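9th May, bench notebook, laundry corner

Picking up where the last entry stopped, with the question I keep getting from everybody who walks past the sofa on the way to the coffee: can it do the washing yet? I have started answering "which part of the washing?" and I think people take that for a dodge, but I mean it kindly. Carrying a basket, pulling one thing out of a heap, finding a collar, folding, putting away — those are five different jobs to my mind, and we are only decent at the second one.

Settings for today, so I don't have to hunt for them in August. Grip force limit stayed at the Taltetti default for the first hour and then I brought it down to 600 on the controller's scale, which felt gentler on the thin jersey fabric. Wrist speed 400, same as before. I tried the Cavus planner again with the longer horizon and went back to the short one before lunch. It thinks so long over each sleeve that you could fold the shirt yourself and have a sandwich.

What I like is how it goes for an edge now. The old policy would plunge straight into the middle of the pile and come up with a great fistful of everything, and then of course you have a knot with two armholes in it. The new one hunts along the top for something it can pinch. It still gets fooled by a fold that looks like a hem, and slippery sports things are harder than towels by a long way. Towels are darlings. I would happily let it do towels at home tomorrow if somebody else carried the arms up my stairs.

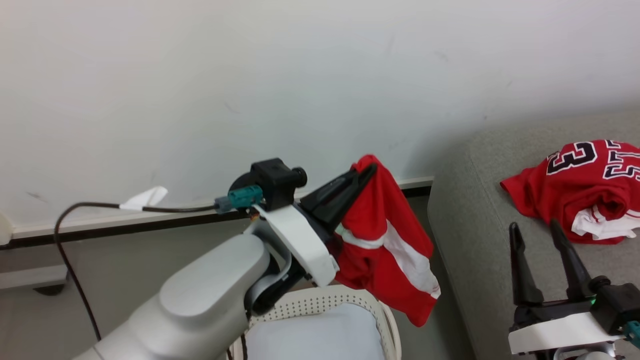 Left gripper holding a red garment by its top edge over the basket; number 23 jersey on the sofa, right gripper open.

The second hand is where we lose our time. One arm can hold a shirt up perfectly well, but somebody has to find the other shoulder, and the right arm tends to wait politely until the cloth has stopped swinging. I'd like to try letting it move in sooner, even if it misses a few. The folks at Lapointe tell us they got a good deal out of that with aprons, though aprons are flat and forgiving and ours are neither.

To do: ask Serkosano whether the softer finger pads come in the narrow size. Re-run the edge picks with mixed piles, towels and jerseys together. Tidy the cable labels before the next session, and bring in more shirts with buttons, the wrinklier the better.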